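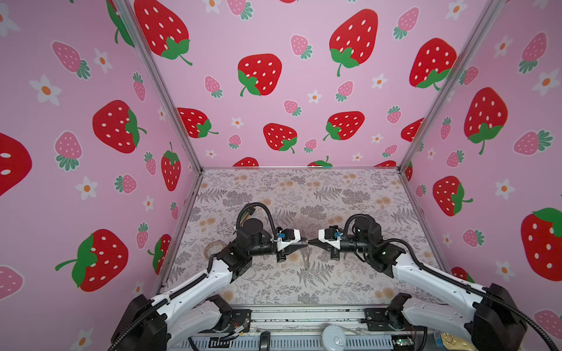

Two Arms Are Better Than One: Meet the Jillano Pair

Have you ever tried to put a key on a key ring with one hand? Go on, find one and try it. You will probably end up holding the ring against your tummy, or squeezing it between your knees, or maybe (please don't) using your teeth. Some jobs are just made for two hands, and that is the whole idea behind the Jillano Pair, a robot kit that schools and clubs can borrow from a small company called Ostdale.

The Pair is two robot arms that work side by side. Each arm bends at its joints a bit the way you bend at the shoulder, elbow and wrist, and each one ends in a gripper. A gripper is a robot's hand, only much simpler than yours. It has two fingers and no thumb, and those fingers can do just two things - come together and move apart. That doesn't sound like much, does it? But you can pick up a great many things with a good pinch, as any crab would tell you if it could talk.

Why rings are so hard

Small metal rings are slippery and thin, and they love to spin around just when you want them to stay still. When you hold one, your skin feels every little wiggle, and your fingers fix the problem before you have even thought about it. A robot has to be much more careful. Both arms need to go to the very same tiny spot without bumping into each other, and then each one has to squeeze just enough. Mal-soon Jin, who teaches the Ostdale workshops, tells children to think of two people threading a needle together while wearing oven mitts. 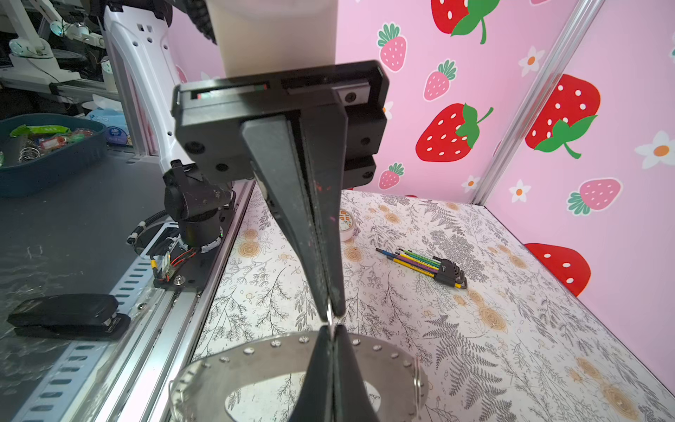

What you do with the kit

You start with big, easy things, like passing a sponge from one arm to the other. After that come 21 challenge cards, and they get trickier as you go along. The ring cards are near the end, and they are the ones everybody wants to try first! Each arm has to do its own part of the job. One holds a piece steady from below while the other reaches down from above,

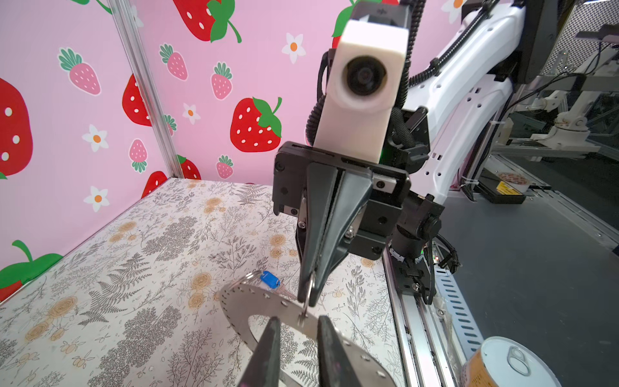

and you have to think about both of them at once, the way a piano player thinks about two hands. Expect to drop things. Rhys Hapeta, who is ten and tried the kit in March, dropped his ring so many times that he gave it a name.

The kit is best for ages nine and up, with a grown-up close by, and it goes out to schools for 2 weeks at a time. Ask your teacher to write to Ostdale if your class would like a turn.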